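Crescencio Campos
9 August 2020

I want to write a few posts about the judge election in Radden County, because I see many neighbors who plan to leave this part of the ballot empty. I did the same for years. Please be patient with my English, I learned it as an adult and I still check every second word.

First, what is the seat. It is the district court seat for Radden and Plonisby. Judge Urrutia has it now and wants another term. The other candidate is Jarmo Kettunen, who worked as a public defender and later had a small office in Plonisby. No party letter is printed next to the names.

I became a citizen in the old courthouse in Radden. Maybe for this reason I have a soft feeling for courts. In the country where I was born you did not vote for a judge and you did not ask who chose him. You only hoped your cousin knew his cousin.

So when I got my first ballot here and saw judges on the back side, I thought it was a printing mistake. I called my daughter. She laughed at me for a long time.

Now to the matter. The big argument this summer is the Fluvar case. Fluvar Storage wanted to evict tenants from the lots behind its warehouse, and Judge Urrutia gave the tenants 19 more days. Some people say she broke the law to be kind. Other people say she did not give enough.

I read the order. It is 5 pages and you can ask for it at the clerk's window or by e-mail. She did not write anything about kindness. She wrote that the notice had the wrong date on it, and a notice with a wrong date must be served again. You can disagree, but please disagree with this and not with a thing you saw on a yard sign. 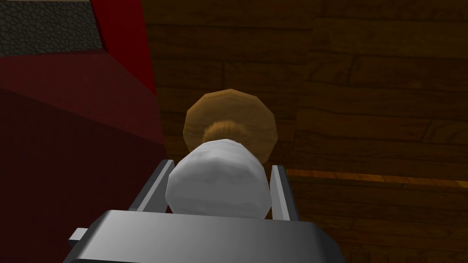

Mr. Kettunen was asked about the same order at the library forum, the one by video. He said he would not comment on a case that can still be appealed. Many people in the chat called him a coward. I think he gave the correct answer. A judge who promises you a result before he hears the case will one day promise it to your landlord also.

What I did not like from him: he talked a lot about being "tough" and "fair" and never explained how he would run the calendar. The calendar is the real problem in this court. My friend waited from one winter to the next for a hearing about a fence. A fence!

What I did not like from Judge Urrutia: she came to the forum late, and she answered the calendar question with "we are working on it." She has been there for 2 terms. I would like to know which part they are working on.

Somebody asked me in a reply if I think judges should be elected at all. I change my mind about this. When they are appointed, a governor we hardly see makes the choice. When they are elected, they must ask lawyers for money, and then the same lawyers stand in front of them. Both make me a little uncomfortable.

About the money, because I was asked this too. The campaign reports are public. Fluvar's owner gave 1000 dollars to Mr. Kettunen. It is legal and it is written there with his name. It does not prove anything bad. But I would like Mr. Kettunen to say now if he will step away from the Fluvar case when it comes back. I wrote to his campaign and I am still waiting.

To be equal, I also looked at the other report. Judge Urrutia received money from almost every law office on Court Street. I asked her campaign the same kind of question. They sent me a polite letter which says she follows the rules of conduct. I believe it, but it is not an answer.

For whom will I vote? I prefer not to say it here. My wife and I do not agree and we have only one kitchen.

If you vote by mail this year, the judges are on the back of the ballot, under the school board. Please turn the paper. And sign the envelope with the same signature that you used when you registered, even if it was ugly. Mine was very ugly.

I correct one thing from my post above: the clerk charges for paper copies of the order. By e-mail it is free. Thank you to the lady who wrote to me.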